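Odier open weekend, quick write up before I forget it all

Posted 26/07/2025

Went to the open day at the Odier works. Free entry, 2 dollars for the parking, cash only, no sign telling you so until you're at the barrier. Bring change.

Got there early, still queued. Craft and gift tables first, then the tin factory proper, then the Betancur hall with the old presses. Do it in that order, the hall is cooler and by noon you want that.

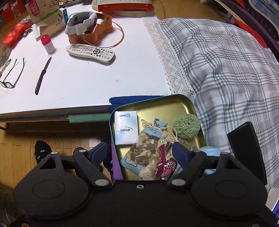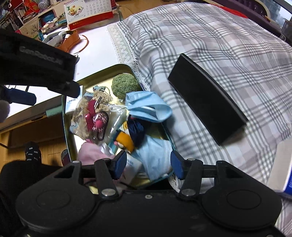 Green-rimmed tin with small household bits in it, both pictures.

OK so the factory. Odier has made tins on this site for a long time, mostly cookies and tea, some for candy. Sheet comes in flat, gets printed and lacquered somewhere else, comes back on trucks. Didn't know that. I thought the printing was all done in house. The guide said they stopped in the nineties, too much smell for the neighbors.

Tour groups go every half hour. Ours was too big for the walkway and the people at the back heard nothing. I was at the back for the first half. Moved up at the stamping line by being rude. Worth it. Lids come off line 3750 (that's what they call it, it's painted on the side in yellow) and drop down a chute with a noise like hail on a car roof. Earplugs are handed out at the door, take them, then take a second pair for the kids becuase they lose them.

Best part for me was the curling station. The raw edge of the lid gets rolled under so you don't slice your fingers. Takes less than a second. They pass around one lid before and one after, and you can feel the difference with your thumb. Carefully.

Less good: the Josus room. Supposed to be the history part. Two glass cases, a wall of labels in tiny print, lights off on one side. There's a nice order book open at page 910, all brown ink, someone ordering tins for mustard powder. Would have liked to turn the page. No chairs.

The hall made up for it. Four big presses, one running, belt driven, smells of oil and warm dust. Man in overalls let people pull the hand lever on the small one and you got to keep the disk. Mine is bent. Long line for that, mostly grown men.

Food: Jomero had the truck by the gate. Sausage roll fine, lemonade very sweet, coffee ran out before one. There's a water tap behind the hall if you ask. Picnic tables in full sun, sit on the grass by the loading bay instead.

Shop is small. Seconds bin is the thing to go for, dented tins sold by weight. I came away with a bread tin and three little round ones. Full price stuff is the same as you'd get in town. Card machine was down for a while, again, bring cash.

Raffle ticket number 1189, did not win. Prize was a hamper.

Stroller note: ok in the hall, no good on the factory walkway, steps at both ends. Closed shoes or they turn you away, saw it happen to a family in sandals. Toilets clean, only one set, at the far end past the shop.

They do it again next July I think, check thier notice board at the gate. Will go again, earlier, with a hat.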